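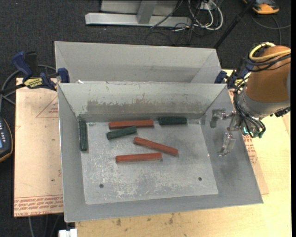 **Recount deadline after a close district council result**

The Nikovora district council seat was decided by 5 votes out of 1,074 cast. The returning office has not announced a recount. May an ordinary voter request one, and within what period?

*Posted by Jastosero*

---

**Millex**

Under the district election rules, a request must be filed in writing within 30 days of the certified result. It may be made by a candidate or by 60 registered voters of the district signing jointly. A single voter has no standing. The form is held at the returning office - ask for the version issued in April, as the older one is refused.

---

**Bawa**

I believe it is automatic when the margin is that small. Please check with the office.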